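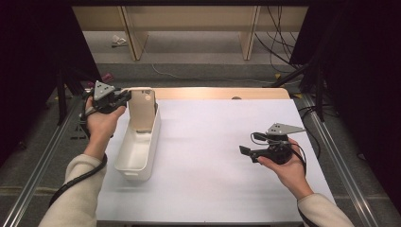 Iyer wrote in to say that a town with no late bus is a town that has told its young people to go home, and that I should quit being so polite about it. Fine. I'll quit.

Home Opinion Letters Archive Contact

Opinion > Local > Transit

May 22, 2002
By the transit columnist

The last bus out of Promside leaves at 9. Nine! The stores on the front close at 9 too. So if you sell shoes for a living you hand your customer her change and then you watch your ride go past the window. Then what. A cab, a lift from your brother, or the walk up the hill in the dark with no sidewalk past the gas station.

I did that walk in March. Rain the whole way. Two cars slowed down to look at me and neither one stopped, which I was glad about to be fair.

The old schedule had a run at 10:15 and another at 11:30. Both gone. The reason given was low ridership, and I've read the report they based it on, all of it, including the appendix. 2,456 riders on the late runs over the whole winter. They call that low. Over a winter when the 10:15 didn't show up half the time and the shelter at Kustier Street had no roof! People stop waiting for a bus that doesn't come. Then somebody adds up the people who stopped waiting and says look, no demand.

You could kill anything that way. Close the library at noon and see how many kids come in after school.

And the money. Keeping one late run going costs the town $2,000 a month, going by the report's own table. I don't want to hear that's too much. We spent more than that on the planters outside town hall and the planters are dead. I'm not against planters. I like a planter. But a planter never got a dishwasher home.

I should say I own a car. Most people who get to vote on bus schedules own a car, and thats half the trouble. You don't see the 9 o'clock cutoff if you never stood at it. I only found out when mine was in the shop for two weeks, waiting on a part, and my whole life shrank down to daylight. No evening class. No movie unless it was the early one. Dinner with friends on the Werker side of the river, had to get up before dessert and run. Two weeks. Some people do it for years.

The other thing I keep hearing is that kids will just ride around on it and make noise. So let them. A kid on a bus with a driver up front is about the safest kid in town at that hour. Where do we think they are now? In a car with whoever has a car.

What I'd like, and it isn't a lot. Put back the 11:30. Only that one, forget the 10:15 for now. Run it for a year, not a season. Print the times on the pole in type a person can read, and if the bus isn't coming, tell people it isn't coming. Fix the roof at Kustier Street before the cold weather. Then count the riders and I'll accept whatever the number is, I really will.

Schedule changes get decided at the next open meeting. It starts at 7:30 in the evening and they usualy run long. If you're coming by bus, you'll need to leave before the public comments.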